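Home | Workshop | Kitchen | Garage | Benches | Software | Ask

Workshop tips: before you believe the software on your robot arm

By Cletus Mahmoud

I get a lot of post from people who have put a small arm on the end of the bench and want it to pass them things. Most of it concerns hardware, and most of the trouble is in the software. I have used three packages over the past couple of years (Lultero, Brinder and a set of scripts from a friend) and I trust none of them very far. What follows is what I do now. Take it or leave it.

Pick a planner you can switch off

Every planner claims to find a safe path. What it finds is a path that avoids the things it has been told about. My bench lamp was not one of those things. Brinder drew a lovely green curve on the screen and the elbow went straight through where the lamp lives. I want one key that stops everything, and I want it to work while the planner is still thinking. Test that first, with the arm moving slowly and nothing in its grip.

Measure the bench yourself

Lultero has a wizard that works out the height of your bench by itself. Mine came out 2 mm too low, which is plenty to drive a fingertip into the wood. Use a steel rule, type the figure in, and write it on a bit of masking tape stuck to the base. Do it again if you move the arm, even by a hand's width. Juniper Okafor wrote in to say the wizard has always been perfect for her. I'm glad to hear it, and I still use the rule.

Ignore the confidence score

The number beside each detected object is the software's opinion of itself. I have had 80 per cent on a mug and the same on the shadow of a mug. If your package lets you set a threshold, fine, set one, but then look at what gets through. Glue brushes, offcuts and dark plastic on dark wood are the ones to try. White cups on a black cloth are what the makers use for their demonstrations and they tell you nothing.

Keep old settings

Copy the whole settings folder before any update. An update last July put my gripper speed back to the factory value without a word, and I only found out when a jar of screws went over. Ziad Chidiac keeps his in dated folders on a memory stick, which is tidier than my way. (My way is a folder called "old" with another folder called "old" inside it.)

Rehearse in the simulator, but use awkward shapes

A simulator costs you no broken crockery, and I do use one. My complaint is that people practise on cubes. A cube has flat sides and any fool of a grasp planner can find two of them. Give it something with a wide end and a narrow end, and see which it goes for and at what angle.

Run the same grasp many times and nudge the start position a little on each go. I did a batch of 102 with the part always in the same place, felt pleased with myself, and then moved it by a thumb's width and had to start again. Pause the run with the fingers still open round the part, too, and turn the view about. A stem that looks nicely between the jaws from behind may be well forward of them from the side.

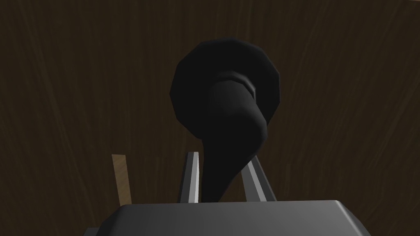 Don't tune friction to get a pass

If the simulated part slips, there is a great temptation to turn the friction up until it doesn't. I have done it. So has everyone at the Miltden club, going by what Trinity Escobedo tells me. Leave the figure low and fix the grasp. Varnished handles are far more slippery than whatever default you were given, and so is anything you have touched with waxy hands.

Read the log, or at least the last page of it

"Task complete" means the program reached its last line. It does not mean the chisel is in the rack. Look for the gripper width at the end of the move. If the fingers closed all the way, they closed on nothing. Guerreiro, the free log viewer, will plot this for you and is the only piece of software on this page I would recommend without a grumble. Its colours are horrible.

Next time: whether voice control is worth the bother near a running extractor. I have my doubts, and Dolores Tillman has promised to argue the other side.

Contact | Copyright Cletus Mahmoud, March 21, 2025 | Back to top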